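I have been putting off the laundry post for weeks, mostly because my own laundry was in no state to be written about. We got back from Prungate with two suitcases of things that smelled like other people's fireplaces, and I dumped the whole lot on the bedroom rug and closed the door on it. Very mature!

Then Krisztina Juhász left a comment under my sock drawer post asking how I deal with towels and clothes when they all end up in one heap, and whether I fold as I go or sort first. Krisztina, I have changed my mind on this so many times. I used to fold as I went. Grab a thing, fold the thing, start a stack. I'd end up with a wobbly tower of mixed everything and then have to take it apart again to put it away (my sister Boglárka still does it this way and will defend it to anyone who'll stand still long enough).

So now I sort first, and I sort by what it is and not by whose it is. Towels go one way, knits another, thin summery stuff in a pile by itself. I pick a towel up by one corner and let it hang so I can find the other corners, which takes a second and saves all that fishing around. 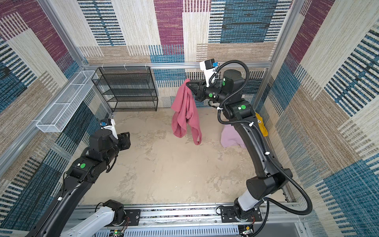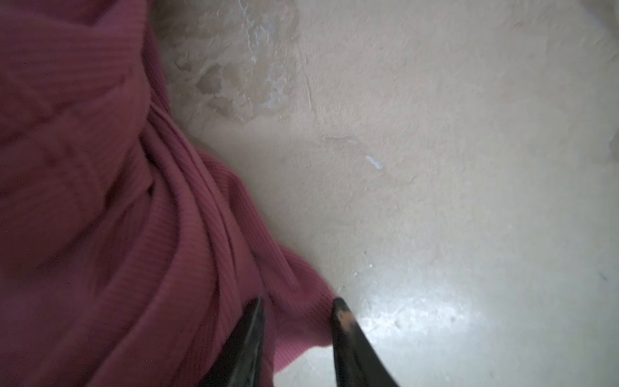
Ribbed knits bunch up like nothing else.
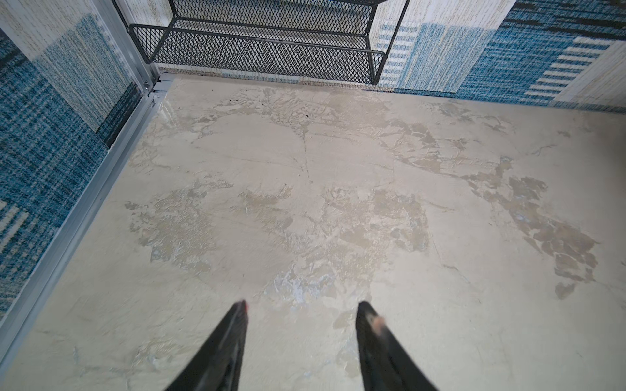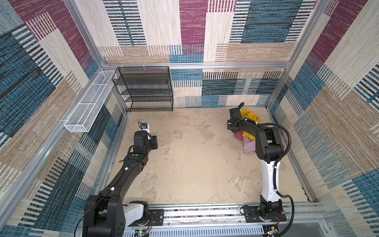

Yellow, pink and lavender in one pile, very spring.

Anyway, knits. I lay them face down, smooth the ribs with the flat of my hand so they all run the same direction, sleeves in, then fold up from the bottom. I don't hang them anymore. I had a lovely gray cardigan from Ovano that grew shoulder points on a hanger, and I wore it like that for a whole winter because I'm stubborn.

Towels I fold in thirds the long way and then in half, and half again. Dalal Najjar swears by rolling, and I did try it when we were in the Nuvthorpe apartment, but rolled towels kept coming off my shelf onto my head so I went back.

The whole Prungate heap took me 30 minutes once I finally opened that door, with tea. I'd been dreading it for almost 2 weeks. There's still a bag of odd socks, which I have moved to the top of the closet, and I'd like to do a proper post on bedding in April if I can get the fitted sheets to cooperate. If you have a fitted sheet method that works for deep mattresses, please please leave it in the comments, mine all come out as a sort of dumpling.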